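Stakon to Open Second Furniture Showroom in Wanulbridge This Month

WANULBRIDGE, June 9, 2016. Stakon, the family-run furniture store that has been helping people fill their dining rooms and bedrooms from its original shop in Pesdale, is very happy to share that a second showroom will open its doors in Wanulbridge before the end of June. The new store takes over the old Patrício building on the corner by the post office, which many longtime residents will remember as the place their parents bought shoes.

Shoppers will find 204 pieces on display at opening, from dining tables and sideboards to bed frames, bookcases and a good-sized corner of armchairs that people are warmly invited to sit in for as long as they like. Another 500 items can be ordered from the catalog at the front desk, with fabric swatches and wood samples you can take home overnight to hold up against your own walls and floors.

"People have been driving over to Pesdale from Wanulbridge for years, and they would tell us about it every time, usually while we were tying a chair to the roof of their car," said Odette Vidal, owner of Stakon. "We kept saying that one of these days we would come to them. It took us longer than I would have liked, and I want to thank everyone who was so patient and kept on asking."

The Wanulbridge store will be managed by Jeferson Macedo, who started with the company on the delivery truck and has spent the last few years running the Pesdale sales floor. Beatriz Abreu will look after room planning. Customers who bring in their measurements (a sketch on the back of an envelope is just fine) can sit down with her at no charge and work out what will fit, whether that's a whole bedroom or a narrow hallway that needs somewhere to put the keys.

"I love it when somebody walks in with a tape measure and a worried look," said Abreu. "Most of the time there's a table that will work, and we just have to go and find it, or turn it the other way around."

Delivery within Wanulbridge and Pesdale will be free on orders over $600, and that includes carrying the furniture to the room where it belongs, putting it together and taking the packaging away. Smaller orders can be delivered for a flat fee or picked up from the loading door behind the building. Bernardo Bastos, who handles repairs at Pesdale, will be in Wanulbridge 2 mornings a week to see to loose joints, sticking drawers and scratched tabletops, including on furniture that was bought elsewhere.

The Pesdale shop will keep its usual hours and all of its present staff. Gift cards and store credit can be used at either location.

Press contact: Deolinda Mota, Stakon, at the Pesdale store
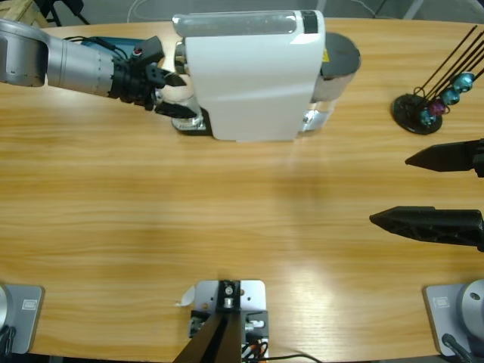
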